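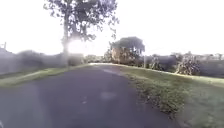
If your path-following robot works great in the gym and falls apart the minute it goes outside, welcome to the club! Ours at Pekbridge did the same thing all through June, and I've pulled together what finally got our student team through an outdoor run. You'll need a rover with a forward camera, a laptop, and a sidewalk with grass next to it.

## 1. Fix the exposure first

Auto exposure is lovely until the sun is low and straight ahead. Then the sky takes over and the grass edge (the thing you want!) goes to mush. I lock ours by pointing the rover at plain pavement, letting it settle, and saving that value to the config file.

Then crop. We throw out everything above the horizon before the edge finder sees it — clouds, trees, roofs, all gone.

## 2. Train on messy pavement

Javiera Ojeda labeled our first batch, and she was very strict about leaves. Leaves on pavement are still pavement. If you label them as grass, the robot will swerve around every little pile.

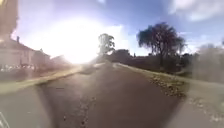
*Low sun over the path, with leaves scattered along the right-hand edge.*

Pick 20 images with clutter near the edge and label those by hand before you touch the easy ones. Our Griston labeling sheet has 2 classes, path and not path, and I'd keep it that simple.

## 3. Teach it about shadows

Big dark patches were our worst problem. The old threshold code called them "not path" and stopped dead. Try this:

- convert to HSV and lean on hue more than brightness
- average the edge position over 9 frames
- slow down when confidence drops, and only stop if it stays low

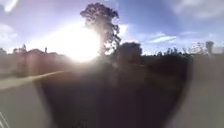
*A large dark shadow on the ground beside the pale footpath.*

## 4. Do a walking test

Have one person walk next to the rover with the kill switch in hand while another watches the overlay on the laptop. Swap jobs on the way back. Write down where it wobbles, then replay the log at that spot before changing any numbers (I skipped this a lot and regretted it).

Our config files are in the Brivari folder on the club drive, so copy those and start from there.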